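Lecture 12: Two Arms, One Object - Closed Chains, Internal Force and the Software Around Them

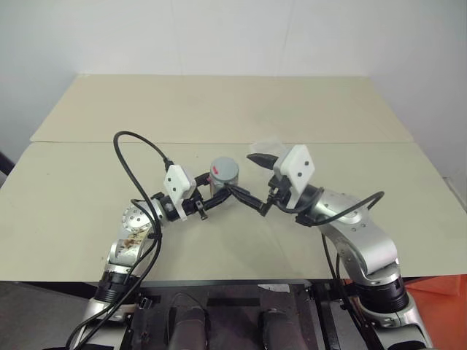 Somtochukwu Onyeka
November 2022
Notes revised with corrections from Leonidas Chrysikopoulos

Up to this point each arm has been treated as a separate machine with its own planner and its own controller. This lecture covers the case where both arms touch the same rigid object. The working case is the one in the head camera view: a small gray cylindrical container with a flat lid, standing upright between the two grippers, with its lower body partly hidden by the finger mechanism.

Read Lecture 11 first if you have not. The notation carries over. Frames are written in capitals: W for the world, H for the head camera, L and R for the left and right tool frames, O for the object. The transform T_AB takes coordinates in B and expresses them in A.

1. The closed chain

With both grippers in firm contact, the object pose can be written twice:

T_WO = T_WL T_LO
T_WO = T_WR T_RO

If the grasps do not slip, T_LO and T_RO are constant. Setting the two right-hand sides equal gives the closure constraint

T_WL T_LO = T_WR T_RO

This is six scalar equations. Two six-joint arms have 12 joint variables between them, so six degrees of freedom remain, which are exactly the degrees of freedom of the object. Nothing is left over for moving an elbow out of the way once the object pose is fixed. Arms with seven joints each leave two more. Students often plan the object path first and find out about the elbows later. Do the joint limit check on the object path before anything is sent to the hardware.

A fingertip pressed on a curved wall is not a rigid grasp. A point contact with friction transmits force in three directions and no moment. The constant-transform assumption is then an approximation that holds only while the load stays small and the fingertip does not roll. For a cylinder the usual failure is rotation about the line joining the two contacts. The object tips and both tool frames report that all is well.

2. Differential form

Let J_L and J_R be the two arm Jacobians, each referred to the object origin. Closure in velocity is

J_L qdot_L - J_R qdot_R = 0

Stack this as A qdot = 0 with A = [J_L, -J_R]. Admissible joint velocities lie in the null space of A. The projector is

N = I - A^+ A

where A^+ is the damped pseudoinverse. With damping, N is no longer an exact projector, and a small violation of closure leaks through at every step. It accumulates. The controller in Section 4 has to absorb it, which is the practical reason we never run a pure position controller on both arms during a shared hold.

Two points on implementation. Refer both Jacobians to the same point before stacking them. The most common bug in submitted work is a right Jacobian left at the tool flange. Second, keep rotation rows and translation rows on comparable scales. We divide translation by a characteristic length taken from the object, so that the damping means the same thing in all rows.

3. Internal and external force

Let f_L and f_R be the contact wrenches, both expressed at the object origin. The net wrench on the object is

f_ext = f_L + f_R

and the internal wrench, in the symmetric convention used in this course, is

f_int = (f_L - f_R) / 2

The net wrench moves the object. The internal wrench squeezes, stretches or twists it and produces no motion. Other texts use a weighted split, and results cannot be compared across conventions without converting.

A position error e between the two arms, along the squeeze direction, produces an internal force of k e, where k is the series stiffness of arm, finger and object. For the bench exercise take k = 3,000 N/m. A closure error of 2 mm then gives 6 N. That is tolerable for most containers. An error of 1 cm gives 30 N, which will push a light container out of the fingers or deform its wall. Camera-to-arm calibration errors of a few millimeters are ordinary, so the stiffness has to come down in software.

4. Controller structure

The Nwosu control library splits the problem into three layers. You will edit only the middle one.

The outer layer takes an object trajectory and a squeeze setpoint. It produces desired tool poses through the stored T_LO and T_RO.

The middle layer is an impedance law on each arm, with a shared term:

f_cmd_L = K (x_d - x)_L + D (v_d - v)_L + s n_L
f_cmd_R = K (x_d - x)_R + D (v_d - v)_R + s n_R

Here s is the squeeze setpoint, and n_L and n_R are unit vectors pointing inward along the line joining the contacts. They must be recomputed from the current tool poses at each cycle. If they are frozen at grasp time, the squeeze develops a sideways component as soon as the object rotates.

The inner layer maps f_cmd to joint torque by the Jacobian transpose and adds gravity compensation. The cable on each arm is not in the dynamic model. On the left arm it rises in a tall loop above the wrist and comes back down along the forearm, crossing the housing several times. On the right it arcs outward past the wrist. Cable drag depends on the posture and shows up as a slowly varying torque error at the wrist joints. Treat it as a bias and estimate it at the pregrasp pose, before contact. Do not estimate it during the hold, where it cannot be separated from contact force.

Set K low along the squeeze direction and higher in the two directions across it. A single scalar K is acceptable for a first run and for nothing after that.

5. Perception for the hold

The object pose comes from the head camera. For an upright cylinder the lid is the best feature: its rim projects to an ellipse, and with a known lid diameter the ellipse gives position and tilt. Rotation about the vertical axis is not observable from the rim alone. If the task needs it, some mark that breaks the symmetry is required. The small red mark at the front edge of the lid will serve, provided it stays in view.

The side wall is a poor feature in this arrangement. The container body looks lighter than the lid and somewhat translucent, the table is beige, and the black linkages cross in front of the lower part. A depth sensor may return points from behind a translucent surface or none at all. Mask the wall and fit the lid.

Tool poses have two sources. Forward kinematics is fast and smooth but carries calibration error. The white mounting plate on each gripper also bears two black dots, and these can be located in the camera image as a check. Two points do not fix a six-degree-of-freedom pose. They give four image measurements per plate, enough to correct part of the error if kinematics supplies a prior. The Pusex tracker does this by a small least-squares update with the prior weighted by joint covariance. If a plate tilts far enough that its dots merge, the tracker drops that plate and reverts to kinematics. Your code must handle the dropout flag. Do not hold the last correction indefinitely.

The straight seam between the front and rear table panels is tempting as a horizon for checking camera tilt. It is faint, and the edge detector loses it whenever an arm crosses. Use the front edge of the table instead.

6. Planning the approach

The two approaches have to be planned together. The gap between the finger mechanisms near the object is small, and in the camera view the linkages come close enough that they almost appear to touch beneath the container. A planner that treats the other arm as a static obstacle will either fail or pass through a configuration that the other arm is about to enter.

Plan in the combined joint space as far as the pregrasp. After that, switch to a straight-line Cartesian approach with a common time parameter, so that both fingertips are due at the same instant. If one arm stalls, the shared clock stalls and both arms stop.

Collision geometry needs attention at this range. The default capsules are padded by 40 mm, a sensible figure for free-space motion and far too large for a shared grasp. Replace the padding on the fingers only, and only after pregrasp. Leave the wrists and forearms at the default. Cable loops are not represented by the arm capsules, so add a separate padded volume above each wrist.

Contact is declared when the estimated inward force on both sides exceeds the threshold for several consecutive cycles. A contact on one side only is an error state. The correct response is to retract that arm along its approach line and re-estimate the object pose, as the container may have moved.

7. Reading the log

The file used in the Lilthorpe lab session is a recorded hold with 852 samples. Load it with the course reader and plot the following against time: closure error in translation, closure error in rotation, internal force along the squeeze direction, and the dropout flag for each plate. Closure error should be computed from kinematics first and then again with the tracker correction applied. Compare the two before changing any gain.

A steady offset in closure error points to calibration. An error that changes with posture is more often the cable bias or a bad joint zero. Steps that line up with the dropout flag come from the tracker switching sources and need a blend over several cycles.

8. Exercises

8.1 Derive the null space projector for the closure constraint without damping. Show that it is idempotent, and show where the proof fails once damping is added.

8.2 Using the stiffness in Section 3, find the largest closure error that keeps the internal force below 12 N. State which term in the middle layer you would change if calibration cannot meet that figure.

8.3 Rewrite the squeeze term for an object whose contacts are not directly opposed. What net wrench does it add, and how should the outer layer account for it?

8.4 Write the dropout handler for the plate tracker. Submit the code and one plot of closure error before and after.

Written answers are due in the first week of December. Code goes to the Gatusbridge repository under your own branch. The next lecture takes up slip detection and regrasping, and uses the same log format.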